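Home | Visits | Workshops | Archive | Contact

Ekel lab open day, 2/12/26

I almost skipped the Ekel open day, and I'm so glad I didn't! The bus from Markis took 50 minutes, the coffee was terrible, and I still stayed until they locked up.

They do the teaching two ways. In the front room you grab the arm by the wrist and walk it through the job yourself (heavier than I expected — my shoulder complained all evening). In the back you sit down with a pair of hand controllers and drive a two-armed robot around a simulated room. I had 3 tries on the controllers, and my first one went straight past the table. Depth is the hard part. You think you're right over the thing and you're a mile off.

The Zurer team had the next booth and let people practice on a single gripper, open and close, open and close, until it felt normal. A kid who looked 8 or 9 was better than all of us.

Both views come from the simulated room, with a gripper in each.

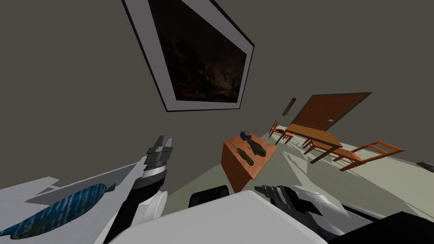
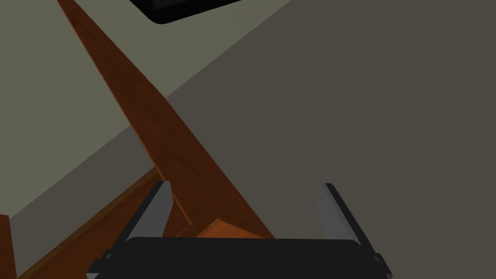
Do you need to know how to code to teach a robot this way?

You don't. You move the arm or the controllers, the computer records the motion, and the programming is left to the people who train on those recordings later.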